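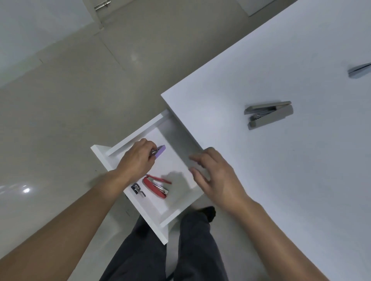 A desk drawer during one of the recording sessions, with a purple stapler and a red one inside and a binder clip beside them.

The Second Hand Is Also Data

By Sherif Saber
Sep 8, 2019

When people in my field show results, they like to show the hand that does the task. The hand takes the object, the object moves to a new place, and the video ends. I want to write about the other hand, the one that holds a drawer or rests against the side of it, and why I think we made a mistake when we threw it away.

For two years I have worked on learning manipulation from recordings of people. The idea is old and simple. A person does ordinary desk work, a camera looks from the height of the head, and a program tries to learn from the recording what a robot should do with its arms. Our project is called Tahiri. We compare our method often with Statari, which was made by colleagues at Rallow, and I should say at once that I respect that work and have used their code with gratitude.

Statari has a cleaning step at the beginning. It finds the hand that is in contact with the target object, names it the active hand, and removes the other one from the labels. The reason given is that the other hand is noise. I accepted this reason for a long time. In our first version we did the same, and the training was faster and the curves looked very nice on the slides.

Then last November we made a test that was supposed to be small. We took our set of drawer recordings, 3,372 in total, and trained the same model two times. In the first training we kept only the active hand. In the second we kept both hands, with no label for which one is important. Everything else was equal, also the random seeds. After this we ran each model on the robot for 60 trials, on a drawer it had not met before.

The model with one hand finished the task in 31 trials. The model with both hands finished it in 46. I was not happy when I saw this, I was suspicious, and I asked for the trials to be repeated on a different day with the order mixed. The numbers changed a little and the distance between them stayed.

What interested me more was the kind of failure. The one-hand model usually reached the stapler correctly. It failed when it touched the far corner of the drawer and the drawer began to slide. The person in a recording often has the free hand on the side wall, with the fingers spread, at the place where the drawer comes out from under the desk. I cannot prove what this hand is doing in each recording. Sometimes it probably does nothing and is only resting. But the second model learned to put its free gripper in a similar place, and its drawer moved less.

There are objections, and I will take the two that I hear most.

The first is cost. Both hands mean more labels, and labels are paid work. This is true. For a set of our size the hand labeling took four weeks longer than I had planned, and a small laboratory feels four weeks. I only answer that we then lost much more time trying to repair the one-hand model with special rules, and every new drawer needed a new rule.

The second objection is that a robot with one arm cannot use this information. I believed this too, and now I believe it only in part. The free hand tells where the person expects the furniture to move. A robot with one arm could still learn from it to push more gently, or to close the drawer a little before it reaches in. We have not tested this, so please read it as an opinion.

My larger worry is about habit. We now have the public set Pondside, with 3,000 recordings, and many groups will start from it. It is distributed already cleaned, active hand only, and the original labels are not in the download. A student who begins with Pondside this year will never have the choice that we had. I wrote to the maintainers and asked them to publish the uncleaned version next to the other one, even if it is ugly, and even if it is large. They replied kindly that they are considering it.

Until then my request to other authors is modest. If you remove a hand, write in the paper that you removed it, and keep the file.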